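Nimska brings robot training to its repair hall, and operators get new duties

Posted 2020-09-11 by Tín Bùi

Nimska, the company that rebuilds lifting equipment for small warehouses, has changed how work is done in its repair hall. Since July the operators do not start a new gripping task on the real robot arm. They prepare it first in simulation, on a computer in the room next to the hall, and only when the shift leader accepts the result is the program moved to the machine.

The change concerns 20 operators. Before, most of them placed and removed parts by hand, and a smaller group took care of the one robot cell. Now all of them are expected to spend a part of each week at the screen, where they drive the gripper toward a model of the part and save the approach. The software comes from Sproģis and the arm from Gekard, and Nimska says that both were in the building before this project but were never connected.

Ivan Zinchenko, who leads the day shift, explained that the view from the gripper was the most difficult thing to learn. An operator who has worked with his hands for many years looks at a part from above or from the side. In the program he has to judge the distance from behind the two fingers, and the part can fill a large area of the screen.

"In the first days people were leaning their head to the side, as if they could look around the finger," Zinchenko said. "It takes patience. You open the fingers, you bring the post between them, and you wait before you close."

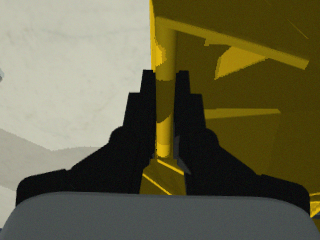 What changes for the operators

The company has promised that no position will be closed because of the new process during the next 3 years. The job title stays the same, but the description of the work was written again. Preparing approaches is now a part of it, and so is the checking of approaches made by a colleague from the other shift. For this second duty the operators receive a small addition to their pay.

Not everybody is satisfied. Several operators told us that they miss the movement of the old work and that their eyes are tired after a long time at the screen. The company has answered with a limit: after 100 minutes of simulation an operator must go back to the hall or take a break. The workers asked for a shorter limit, and the discussion about this is still open.

There is also the question of who is responsible when a part gets damaged. Under the old rules it was the person who stood at the cell. Under the new ones it is shared between the person who prepared the approach and the shift leader who accepted it. Zinchenko said he reads every approach slowly for this reason, and that he has sent a number of them back. 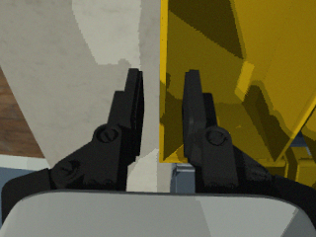
Training is given by Patus, a small firm that works mostly with vocational schools. The course has seven lessons, and the last one takes place in the hall with the real arm running at low speed. Operators who do not want to take the course can stay with manual work until the end of next year - after that date the company will speak with each of them separately.

For the older staff there was some worry that the course would be like an examination. Patus removed the written test after the first group and put a practical task in its place, where two operators work together on the same approach and then explain their choices to the trainer. According to Nimska, this was requested by the operators themselves.

The night shift will start with the same process later in the fall. It has fewer people, and the shift leader there must also answer the phone and receive deliveries, so it is not yet decided who will accept the approaches at night. One proposal is that they wait until the morning. Another one is to train a second person on each shift, and Zinchenko said that he prefers this, also for the days when he is on vacation.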